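Robots at Work: What Happens When Your Coworker Is a Pair of Arms?

Hi! I work at a small company called Latora, where we pack craft and hobby kits for schools. If you've ever opened a box and found a bag of parts and a folded sheet of instructions, somebody had to put all of that in there. For a long time that somebody was me (and my friends at the packing table). Now we share the job with robots, and kids who visit us always have a million questions about them. So let me tell you what it's like!

First, what is automation?

Automation means letting a machine do a job, or a piece of a job, that a person used to do by hand. You already know lots of it. A dishwasher is automation. So is the door at the grocery store that slides open when you walk up to it. Our robots are the same idea, except they have arms, and people have to teach them what to do.

We call ours Teda. Teda has two arms, left and right, just like you. At the end of each arm is a gripper, the robot's version of a hand. You have five fingers on each hand and Teda only gets two! That sounds like a bad deal, but try this: pick up a pencil using just your thumb and one finger. Easy, right? Now try to tie your shoe that way. See you in an hour.

Bendy fingers

The fingers on the grippers are orange and they have ribs inside, a bit like a ladder that got squished into a triangle. Engineers call them fin-ray fingers, and the idea came from the fins of fish. When you push on the side of one, it doesn't bend away from you the way you'd expect. It curls toward the thing that's pushing it! So when a gripper closes on something round, the fingers wrap around it a little, like a hug. A stiff metal finger can't do that.

There are tiny cameras near the grippers too, so the robot gets a close-up view of whatever it's reaching for. Imagine having an eye on your wrist. You could look under the couch without getting down on the floor!

One of the things Teda practices with is a flat green ring. A ring lying flat on a table is tricky. It sits low, so there isn't much to grab, and if the fingers come down in slightly the wrong place they just slide off.
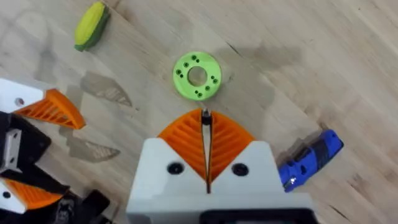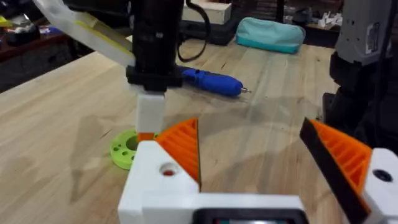

The green ring on the workbench, with Teda's orange fingers close by.

How does a robot learn?

Slowly! Teda learned one of our packing jobs from examples. One of us guided the arms through the job, start to finish, and the computer saved everything: what the cameras saw and how the arms moved. Then we did it again. And again. For that one job we saved 1380 tries, and yes, my shoulders noticed. We did it in turns of 30 minutes, with a break and usually a snack in between.

The computer looks for patterns in all those tries. It's a bit like learning to catch a ball. You don't do math in your head, you just miss a whole bunch of times until your hands start to get it.

So did the robots take your job?

This is the question I get most, mostly from grown-ups. There are 22 of us at Latora, and I won't pretend we weren't worried. I was! I packed kits for six years and I was fast, and it felt weird to think a machine might do my part. Some people were pretty grumpy about it, and they had good reasons. When a company buys robots, workers ought to get a say in what happens next.

What changed for me is the kind of work I do. I used to put the same little part in the same little bag all morning, and my wrists would ache by lunch. Now I spend part of my day teaching, part of it checking the kits, and part of it figuring out what went wrong when Teda gets stuck. I had to take a class for that, and the first weeks were hard. I do miss chatting across the packing table, though. It's quieter now, and you have to keep your mind on the screen.

Not everybody wanted to switch. A few people moved over to our Ivau building, where they design new kits, and they like it there. Other companies do it differently, and sometimes people really do lose their jobs, so it's worth asking about.

Try it yourself

Grab a pair of kitchen tongs and a plastic lid. Lay the lid flat on the table and try to pick it up with only the tongs. Then close one eye and try again. Once you've got it, write down every single step so a friend could do it without watching you. Don't skip anything! How far do you open the tongs? When do you squeeze? My first list had four steps on it and my second one filled the whole page.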